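Grustness Household Skills Centre
Advice pages: Kitchen and Worktop

Setting out, lifting and putting away: notes from the Skultedcombe open day

The Centre's advisers attended the open day at the Skultedcombe automation workshop on 26th May. The workshop trains pairs of robot arms to handle ordinary household articles, among them plates, cups, holders and cloths, and visitors were able to watch the arms at a table and to speak with the staff. Our interest was a domestic one. Much of what the staff do to prepare a table for a machine is of equal use to a person with a small kitchen, a weak grip or poor sight, and the points collected on this page have been tried in our own teaching kitchen before being recommended.

Clearing before starting

Everything that is not needed for the task in hand is removed from the table before an arm is switched on. Muthu Kulkarni, who conducted our group, explained that an article left out by oversight is treated by the machine as part of the job. In a kitchen the result is less dramatic, but the principle holds. Before washing up or laying a table, move post, keys, spectacles and medicine to another surface. Wipe the worktop once it is bare. Bring back only what the next task calls for.

Readers who share a kitchen may wish to keep one shallow tray for displaced articles, so that they can be carried off in a single journey and returned in the same way.

Marking out a worktop

The tables at Skultedcombe are marked with narrow tape in a contrasting colour. The same method is well suited to households in which someone has difficulty judging where an edge or a hot area begins.

Use low-tack tape of a colour that stands out clearly from the surface. Clean the surface with a little washing-up liquid, rinse it, and allow it to dry fully. Lay the long lines first and the cross lines second, pressing from the middle outwards with the side of the thumb. Do not stretch the tape as it goes down or it will creep back and lift at the ends. Panels should be rather larger than the largest plate in regular use. Our own trial board has lines 23 cm apart, and this has proved sufficient for a side plate with space for the fingers at either side.

Tape should not be laid within 60 cm of a hob, nor across the join between two lengths of worktop, where crumbs collect beneath it. Renew it when the edges begin to curl. Any adhesive left behind may be removed with a few drops of cooking oil on kitchen paper, followed by a wash with warm soapy water. On oiled wood, test the tape in a corner overnight before proceeding.

Handling plates

Flat plates gave the arms more trouble than any other article we saw. A plate with a low rim offers very little to hold when it is resting on a table, and the same complaint is made by many of those who come to the Centre with arthritis. Sharada Alva, our adviser on kitchen aids, suggests the following.

Slide the plate towards you until a small part of it overhangs the edge of the worktop, with one hand resting on top. Take the overhanging part between thumb and fingers, thumb uppermost, and bring the other hand beneath before lifting. Where the surface drags, place a folded tea towel under the plate and draw the towel forward. Never attempt this with a plate that is full or hot.

When setting a plate down, lower the far side first, then the near side. Release the fingers only when the plate has stopped moving. Plates in daily use should be stored between hip and elbow height, in stacks of no more than 5.

Using both hands

The second arm at a table frequently does nothing at all while the first is working. Mr Kulkarni remarked that visitors take this for a fault and that it is deliberate, the idle arm being held away until there is something for it to do. We commend the habit. A person drying up with one hand while reaching for a cupboard with the other is likely to look at neither. Finish the movement, put the article down, and then reach.

Leads and trailing cables

The staff were firm on the subject of cables. Kettle and mixer leads should run to the back of the worktop by the shortest convenient path and should never cross the area in which crockery is being moved. Spare length may be gathered in a loose figure of eight and secured with a fabric tie. Wire ties are unsuitable and can damage the outer covering. Inspect leads in October, when slow cookers and heaters come back into use, and replace any that are cracked or stiff.

Further help

The Centre's printed sheet on worktop marking is number 781 and may be collected from the front desk. It includes a cutting list for a portable board, for those who rent their homes and do not wish to apply tape to a fitted surface. Enquiries regarding sessions should be addressed to Unathi Lekota.

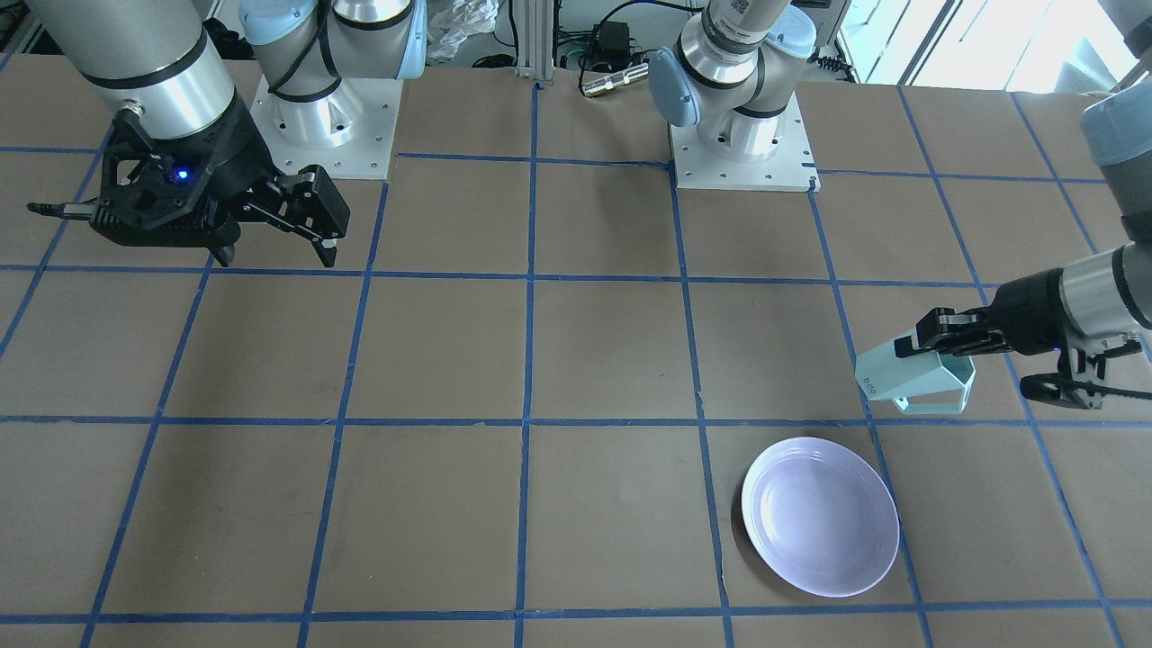 Holders and small racks should be emptied before they are moved, and should be lifted by the frame wherever the frame is strong enough to bear it. A holder that has been standing in a sink area ought also to be turned over from time to time so that the underside can be wiped and dried. Choose the part to be grasped before reaching for it, and keep the other crockery to one side. The aqua holder at the Skultedcombe table is tipped over in the left arm's gripper, with its solid body to the left and its open frame to the right, while the pale plate lies flat on the surface clear of it. A similar gap is advisable at home, and a hand's width will normally be enough. After wiping, leave the holder on its side on a dry cloth until no water remains in the corners, then stand it upright and refill it, heaviest articles first.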